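Teaching by demonstration (robotics)

Reading time: 4 min

Teaching by demonstration is a way of getting a robot to do a job by having a person do it first, through the robot. The person either takes hold of the arm and moves it (hand guiding) or drives it from a distance with a joystick, a headset or a second, smaller arm (remote control, or teleoperation). The motions are recorded, and a program is fitted to them so that the robot can try the job alone. The same method is used inside simulators, where both robot and room are drawn by a computer.

The approach is often sold as programming without programmers. That claim deserves some care. Someone still has to pick the task, decide what counts as a good attempt, throw out the bad ones and start over when the furniture changes. The work has moved to other people, and it is usually paid less.

Methods

Hand guiding is the older of the two. The motors are set so that the arm gives way when pushed, and the teacher walks it through the job. It suits short, stiff tasks such as placing a part in a holder. It does badly with two-handed work, and a tired teacher leaves a tired path in the record.

Remote control keeps the teacher out of the robot's view and allows longer tasks, such as crossing a room to fetch something. The cost is touch. Most setups give the operator little or no sense of contact, so people slow down near objects and wait before closing the grip. The robot then learns the waiting too. Supporters call this noise that washes out with enough data. Critics answer that "enough" is seldom stated ahead of time.

Simulated rooms

Simulation makes mistakes cheap. A dropped cup costs nothing, and a room can be reset at the press of a key. The rooms themselves tend to be tidy and evenly lit, with wide open floors and a few household objects set out on furniture.
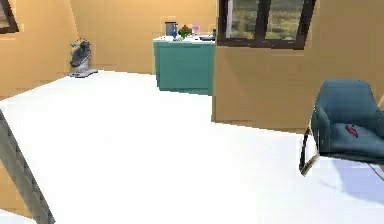 A simulated room with a cabinet, counter items and an armchair with a small red object on the seat.

Whether skills learned in such places carry over to real kitchens and living rooms is disputed. Real floors have cords, crumbs and dogs. Builders of simulators reply by varying colors, lighting and the position of objects, which helps with what the robot sees and does less for what it feels. Soft seats, loose lids and stems that bend remain hard to copy.

The Trambridge trial

A much-quoted test is the one run at Trambridge by the small firm Notau, using its Drultix remote-control software. Operators recorded 433 demonstrations of a fetch task in simulation. Of these, 400 were kept. The firm reported that the trained robot finished the task in 60 percent of its simulated runs.

Mwangi Mohamedi, who reviewed the trial in January, pointed out that the 33 rejected recordings were never described, and that all of the accepted ones came from eight operators who had practiced beforehand. He also noted that the test rooms shared their layout with the training rooms. Notau called the review fair but said that a first trial should be judged as a first trial. No second one has been published.

Cantero, a rival package, makes similar claims and gives fewer numbers.

Criticism

The most common complaint concerns scoring. A run may be marked a success when the object ends up in the right spot, however it got there. Another is that demonstrations show what to do when things go well and hardly ever how to recover, so one small slip can carry the robot into a position no teacher ever showed it. Having the operator step in and correct the robot during its own attempts is a partial cure. It also means the operator is still there.

Comments (3)

pallet_jack
We hand guided an arm at my old plant. Took a morning to teach and then somebody moved the table two inches. Back to the start.

Renske
The Trambridge section is a little harsh. 60 percent on a fetch task isn't nothing, and at least they said how many they kept.

dorsal9
Does anyone know if Drultix ever got force feedback? The article skips it and I can't find a straight answer.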